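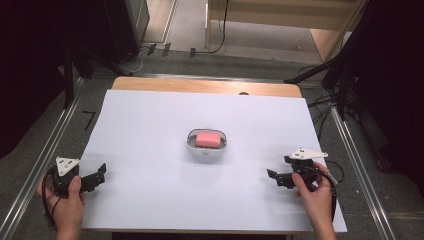
How many spare gripper pairs do we buy this year? Two, and we leave the third for October.

July 13, 2019. Irner want 639 a pair, up to 50 off if we order both together. Mehwish reckons Khokhar will beat that – I'll ring them. Cables are extra, annoyingly, so I've put six on the list as well!
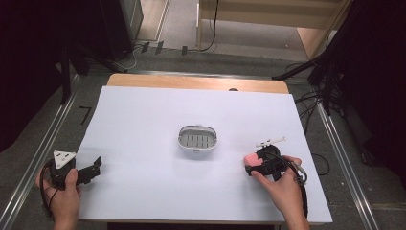

Still to price

Foam pads for the fingers, more marker plates, and a second table (Asabe has the Skarnanari catalogue).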